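Flosik Furniture Care, Barnuddale
Shop gallery: Grippers on the floor

Posted 13 Jul 2019 by Horacio Lucero

Flosik repairs, cleans and restages used furniture for the Gindalgate showroom and for a few hotels. There are 19 of us on the payroll. In January we started work on a handling system with Rivadeneira, the company that is building the arms for our packing line. The arms will take over part of the drawer and tabletop work: opening, wiping, checking runners, closing up again. Before that can happen, people who know the work have to do it with the same kind of fingers the arms will have.

So for part of each shift, two people put down their usual tools and work with hand-held grippers. The rest of the shop goes on as before. Sessions run 50 minutes and then you swap out.

Setting up at the vanity

The tabletop jobs come first on the list because they are short and easy to repeat. You rest the fingertips on the surface, get both hands where you want them, and go from there. Drawers come after that. Small round knobs are harder than bar pulls, and most of the older bedroom pieces have knobs.

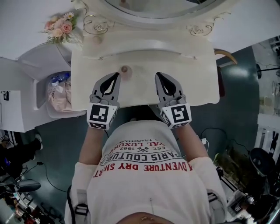
Both grippers down on the white vanity, one on each side of the drawer knob. The cubes at the wrists have different patterns.

What has changed for the crew

The first week was slow. A drawer that takes a second by hand took several tries, and people came off the session with sore thumbs. We moved the sessions to the morning and that helped. Anyone with a wrist problem is off the rota, no questions asked.

The straps need to be adjusted for each person. Please do this before you start – not halfway through a drawer.

Pay is the same hourly rate as bench work. Several people asked if the piece-rate bonus still counts on a gripper day. It does, figured from your average over the 8 weeks before.

What happens to the jobs

This was the main question at both shop meetings. The first arms go to the packing line, where we have had 2 open positions for most of the year. Repair, finish work and carving stay at the benches. Drawer checks will be shared, with a person signing off each piece. Nobody's hours are being cut under the current agreement, which runs through next summer. After that it has to be negotiated again, and I would expect the drawer checks to be the part we argue over.

If you want to try a session, put your name on the sheet by the time clock. If you have done one and have a complaint about the grip, write it in the blue notebook. Rivadeneira picks up the pages every other week, and the next set of finger pads should be softer at the tips.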